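Section 4: Recording your first demos in the simulated room

Okay, you've got Claketti installed, the Kurero hand controller is paired, and the practice room has loaded. Now for the fun part, where you get to drive the arm yourself and the software learns from what you do. I'd set aside a quiet hour for this the first time through (I did mine on a Wednesday evening with a big cup of tea, and I still rushed it).

Before you touch the controller, open both views side by side and get your bearings.
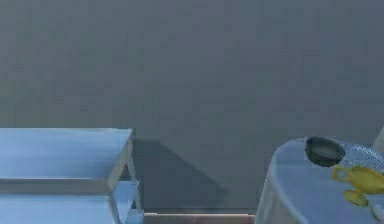
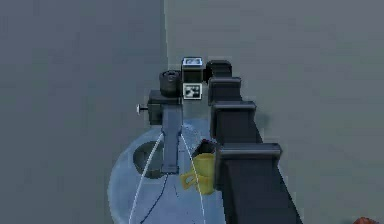
Fig. 4-1. Two views from the practice room. First: the bowl and the yellow cup on the round table. Second: the black arm with the yellow mug beside it.

The task in this section is a simple one: grip the yellow cup by its handle, lift it, and set it back down on the table. I picked it for the starter lesson because a handle makes you think about which way you're coming in.

4.1 Set up the session

1. In the Claketti menu, choose New Task and give it a name you'll recognize next month. Mine are all called things like "cup lift 2," and I regret it every time.

2. Set the episode limit to 400 steps. If you hit the limit a lot, you're moving too slowly, or you're pausing to think with the recorder on. Do your thinking first!

3. Turn on Random Start. The cup then gets a slightly different position and turn each time the room resets.

4. Squeeze and let go of the Kurero trigger a few times. The grip bar at the top of the screen should follow your finger. If it lags, go back to Section 3 and redo the pairing.

Note: The camera views are saved along with the arm's motion. If you change a view halfway through a session, start a new task, or you'll end up with a mixed bag that trains badly.

4.2 Record a demo

1. Press Reset and wait for the green dot.

2. Hold the clutch button and move the arm slowly until the gripper is level with the handle. When you let go of the clutch the arm stays put, so you can bring your own hand back to somewhere comfortable.

3. Come in toward the handle and close the trigger all the way. Half squeezes get recorded as half squeezes, and the robot will happily copy them.

4. Lift straight up, hold still for a moment, then lower the cup and open the trigger.

5. Back the arm away before you press Stop. I forgot this on my first batch and ended up with a policy that let go of the cup and then just sat there with its fingers around it.

6. Press Keep or Toss. Toss anything where you bumped the bowl.

Caution: Don't use the keyboard nudge keys while recording. They move the arm in little jumps, and those jumps go straight into your data.

4.3 How many do you need?

My first cup task started to work with 21 kept demos, though it was pretty clumsy. With 200 it was good enough that I stopped hovering over the Stop button. Start small, train once, watch where it goes wrong, then record more demos of exactly that part.

A few slow, wobbly ones are fine as long as they finish the job. I'd worry more about doing it two very different ways, like grabbing the handle in one demo and pinching the rim in the next. Pick one way and stick with it for the whole task.

Note: If Claketti says "episode too short," you pressed Stop before step 14. Press Reset and go again. The short one isn't saved, so there's nothing to clean up.

When you have a batch you like, choose Close Task and go on to Section 5 for training.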